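Sorting small items remains slow work for two-jaw machines, Stedach trial finds

1st September

Putting away a handful of jewelry is a job most people finish without thinking about it. For a machine with two parallel jaws it is still a long list of separate problems, according to results released by Stedach, which tests automation for household and small-shop use.

The company's latest round, run under the project name Petis, covered one chore: picking up mixed personal accessories from a soft surface and placing them in an open box. The item set included wristwatches, bead strings, bracelets, a bangle and earrings. The control software, called Pal, was given 2312 recorded attempts to learn from and was then scored on 215 new ones.

Pal was scored separately on three stages: closing on the item, lifting it clear of the surface, and releasing it inside the box. An attempt counted as complete only if all three stages were passed and no other item was moved more than a hand's width. 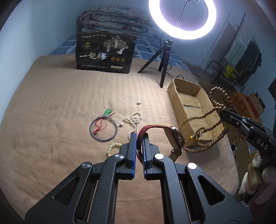 Wristwatches gave the best results. The case is rigid, the strap stands up from the fabric when it is buckled, and there are several places where a pair of jaws can close without slipping. Most of the watch failures came at release, when the strap stayed against one pad and the watch dropped on its side.

Bead strings were a different matter. A string has no fixed shape, and its outline changes as soon as it is touched. The software has to choose a grasp point on something that will look different half a second later. In 29 of the scored attempts the jaws closed on the correct string but left part of it dragging, and under the Petis rules a dragging string is a failure even if it reaches the box.

Soft bedding made this worse. A blanket gives way under the jaw tips, and wrinkles throw shadows that the software can read as the edge of an object. Stedach repeated part of the round on a hard tabletop and recorded fewer missed grasps, but more items pushed out of reach on the first contact.

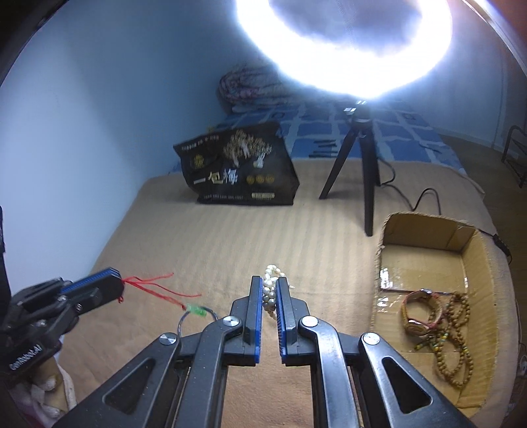

Eskil Strand was not persuaded that the chore had been chosen well. He argued in a written response that a shop would never tip necklaces and watches onto one surface in the first place, and that a tray with compartments would remove most of the difficulty at very little cost. A fair test, in his view, would let the room be arranged to suit the machine, as shops already do for their checkout and packing equipment.

Stedach's position is that homes are not arranged that way and that the unsorted case has to be measured somewhere. It accepts that a retail version of the test would need different rules, and says one is being drafted with Okby, a chain of repair and resale counters, where incoming items are logged and bagged one at a time.

Speed is the other open question. The median complete attempt took 27 seconds for a single item, with the time divided almost evenly between choosing a grasp and carrying it out. Tangled items took longer, and Pal abandoned an attempt after three failed grasps. 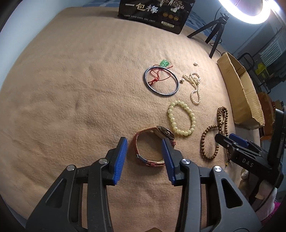
Earrings were scored apart from the main set. The jaws could hold a stud once it was between the pads, but they often closed on a fold of fabric along with it. Stedach has left the earring figures out of the headline score and plans to rerun that portion with narrower tips.

No completion rate for tangled cord has been published. The company says its scorers disagreed too often on whether a cord lying partly inside a bangle should be treated as one item or two, and the rule will be rewritten before the next round, set for January.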